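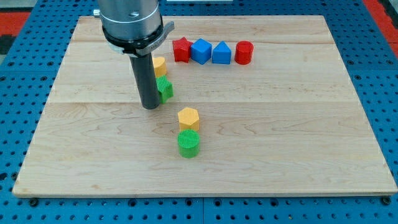

*A star, a cube and one little blue roof, out on the maple board.*

I bought my first bag of shape blocks for 3 dollars and told myself it was for my niece. She's in college now, so you can guess how that went! I still get them out most evenings (the board lives on my desk, the mail goes on the floor) and push them into rows until dinner.

The red star is my favorite, though it's a pain to line up with anything. Cubes behave. Triangular prisms are better still, because you can call them houses and suddenly you've got a village.

My friend Ruairi Baird sorts his by color, and we've argued about it since last September. I go by shape, mostly, but then a ribbed green one comes along and I just want to run my thumb down the ridges and forget the whole system. He has 328 blocks at his place in Dikberg. I stopped at 200, and I'm already clearing another shelf.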